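Ticket 252: Gripper stops short on pick, arm faults on retract
Product: Takell wrist unit, Lendel controller
Opened by: Angelica Cabanatuan
Opened: Jul 3, 2018
Status: Waiting on vendor

Pick task at the sink counter. Target is the toy banana on the blue plate. Fingers stop closing early and the controller logs a force limit trip. On retract the arm swings toward the faucet and goes into protective stop. Seen on 4 runs. 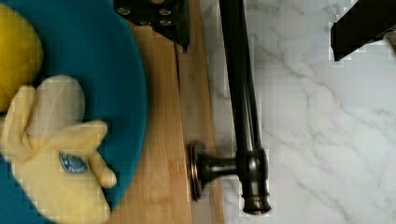
Close speed was 600 at first. Lowered to 400, same trip. Force sensor re-zeroed with the fingers open, no change. Cable at the wrist reseated, no change. The faucet is missing from the Fekska collision map, so the planner treats that space as free. I have added a keep-out volume by hand, but it is lost on every controller restart.

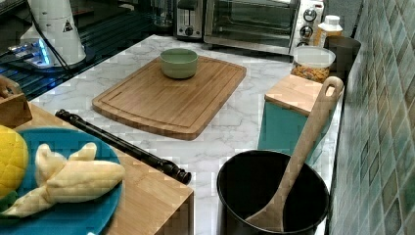
Counter with cutting board and green bowl; plate and toy banana at lower left.

Klinhom support asked for the full controller log. Uploaded. Two questions still open: why the force limit trips before the fingers are closed, and where the keep-out volume has to be saved so it survives a restart. Arm stays in reduced speed mode until both are answered.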